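Wenine here, with news we've been sitting on since Wednesday: our second record, Lukumay, comes out in November, and we're taking it on the road!

The tour opens with 2 nights in Turton, then 6 more shows on the way to Parkton, where I played my first gig (badly, and very loud).
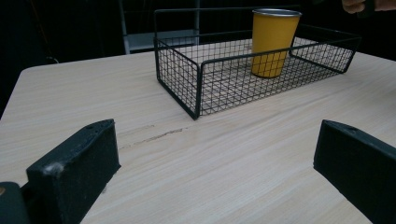

Parkton is the big one for me, a 2000-seat hall with a proper balcony. Tickets for every date go on sale Wednesday at noon, and mailing list folks get first pick that morning.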